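Fruit sorting

Fruit sorting is the separating of mixed fruit into groups by kind, size, colour or ripeness. It is done in packing sheds and on market stalls, and at home after shopping or picking. At home any flat surface will serve, and the fruit is usually moved by hand from a loose pile into bowls, trays or baskets.

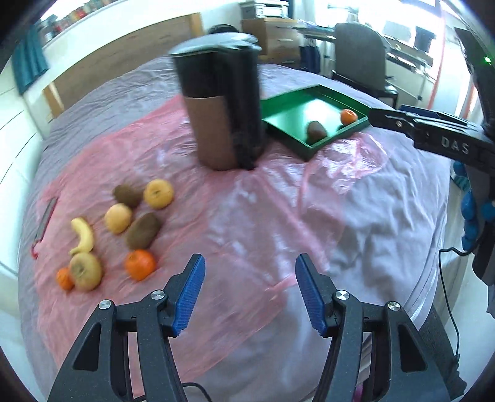
Mixed fruit on a pink plastic sheet, with a kiwi and a mandarin in a green tray

Surface and containers

A sorting surface needs to be flat enough that round fruit does not roll away. Kitchen tables are the most common choice. Beds and floors are used where table space is short, normally with a plastic sheet or an old cloth laid down first to keep juice and grit off whatever is underneath. Plastic sheeting can be wiped and folded away. Cloth grips the fruit better but stains, and kiwi and berry juice are hard to wash out.

Shallow trays with a raised edge are preferred to deep bowls for soft fruit. In a deep bowl the lowest layer carries the weight of the rest and bruises first. Trays also leave each piece in view, so one that has begun to spoil is found sooner.

Methods

Sorting by kind is the simplest method and is often the first job given to children. Sorting by ripeness takes more practice. Kiwis are judged by a light press near the stalk end, bananas by the colour of the skin, and mandarins mostly by weight in the hand, a light one for its size being likely to be dry inside. Apples are turned over and checked for soft patches.

Some households make mixed trays, each holding a piece or two of several kinds, to be eaten in a day. Others keep one kind to a container. The second way suits longer storage, as ripe bananas and apples give off ethylene gas, which speeds the ripening of fruit kept near them. Hard kiwis are sometimes put beside them on purpose.

Market use

At the Skesville autumn market, held each September, fruit is sold both sorted and unsorted. Unsorted fruit is cheaper and is known locally as "tumble". A tally kept by the stallholder Kipchumba Mwakalinga over one season recorded 1352 trays sold, of which 357 were mixed and the rest of a single kind. The market's standard tray, made by the local firm Matoveck, is shallow and stackable – earlier ones were deeper and were given up after complaints of bruising.

Storage after sorting

Mandarins and ripe kiwis keep longest in a refrigerator. Bananas are left at room temperature, where cold cannot blacken the skin. Apples keep well in either place but last longer in the cold. Fruit is best washed just before eating, as damp skins encourage mould.

See also: Fruit bowl; Ripening; Market stall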